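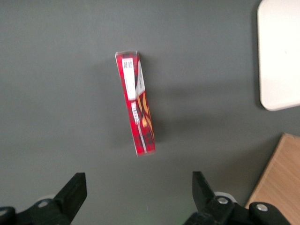
*A red plaid carton on the gray work surface at the Trurnevbridge test hall, with the two gripper fingers open.*

# A Grip That Reported Success

The fault that halted carton handling at Heveck's Trurnevbridge site caused no injury and broke no equipment. For most of December it also raised no alarm. The cell, known on site as Morsy, recorded 757 picks of thin cardboard boxes as complete. A later review found that 8 of them had ended with the fingers closed on nothing.

According to the site's report, the control software took a stalled motor as proof of a held object. A worn guide in the finger drive could produce the same stall before the fingers met the carton. The arm then rose, moved to the drop point and opened as programmed.

"The machine was answering the question we had given it," said Marleny Pacheco, who led the review. "We had asked whether the fingers had stopped. We needed to know where they had stopped."

The safety concern arose from what followed. Twice, an operator saw a carton left behind and reached in to remove it while the cell still showed a normal cycle. The gate switch stopped the arm on both occasions, but the review classed the two events as near misses.

Heveck has since replaced the guide and added a check of finger width against the known size of each carton. A mismatch now stops the arm and lights a fault lamp at the gate. Maribel Benavides, the site's safety manager, has also required a drive inspection every 200 hours of operation.

Narrow cartons standing on edge remain restricted to supervised runs. The restriction will stay in place until the same check has been installed on Kikeo, the second cell in the hall.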